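Sorting (household)

Sorting, in the household sense, is the practice of separating mixed small goods into groups so that they can be stored, used or given away. It is one of the oldest forms of domestic work and is carried out in nearly every home, usually without a written method. The term covers the handling of buttons, beads, dried foods, hardware, craft supplies and toys. It is distinct from cleaning, although the two are often done on the same day.

Background

Before the spread of cheap packaging, most small goods were bought loose and kept in jars, drawers and cloth bags. Families reused what they had, and a single drawer might hold fasteners, thread, keys and seed. Household manuals advised that such drawers be emptied once a year, commonly in October, when outdoor work had slowed.

The arrival of clear plastic bags changed the practice in two ways. The contents of a bag could be checked without opening it, and labels became less common. Lakshmi Kandasamy, in her study of storage habits in rented homes, found that families who moved from tins to clear bags stopped writing labels within a year or so, and that most did not take the habit up again. Her survey recorded 3,465 containers in 77 homes.

Methods

Three methods are generally recognized. In sorting by kind, objects with the same purpose are kept together. In sorting by color or size, appearance decides the group; this is the usual method for beads and building pieces. In sorting by use, goods needed for one task are stored together even when they differ in every other way. A sewing box is the most familiar case.

Mixed methods are common. Jamie Stockdale has described a two-pass system in which goods are first divided by kind and then, only where a group is too large to search by hand, by color. Stockdale set the limit at 127 pieces, a figure that other writers have treated as a matter of taste. Hazem Amrani argued that the limit should depend on the size of the piece, and that small beads can be kept in far larger groups than wooden blocks.

Soft goods present a separate problem. Sponges, foam and stuffing take up more room than their weight suggests and may pick up odors from nearby items. They are normally stored apart from hard goods, and should not be pressed flat for long periods.

Equipment

Little equipment is needed. A wide, light-colored table is preferred, as small pieces are easier to find against it. Shallow trays with a raised edge keep round objects from rolling away. Divided boxes came into wide use later. The best known of these, the Zakosum, had nine compartments and a sliding lid; a smaller rival, the Ridix, was sold mainly to schools. Both were criticized for fixed dividers that could not be moved as a collection grew.

Role in education

Sorting is used in early schooling to teach comparison and grouping. Prasert Jitpraphai, whose classroom guide appeared on 19 August 2013, recommended that children choose their own groups before being shown a standard one. The guide also warned against very small pieces for younger children – a caution repeated in most later works.

Disposal and reuse

Goods left over at the end of a sort are often called remainders. These include single pieces from lost sets, broken parts and objects whose purpose is no longer known. Ashraf Zaki advised keeping remainders in one bag for a full year and then discarding whatever had not been claimed.

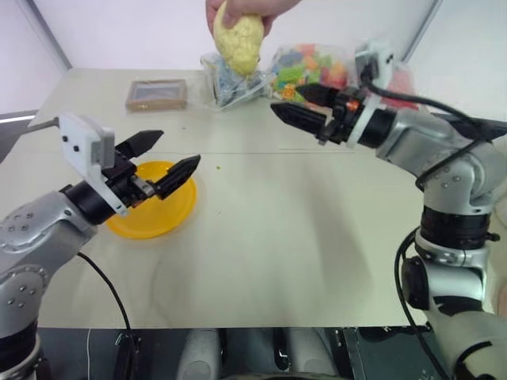

Remainders may also be passed on to schools or repair groups, provided that sharp and damaged items are taken out first. Craft programs accept most plastic pieces, while incomplete game sets are best offered to collectors, who use them as a source of spare parts.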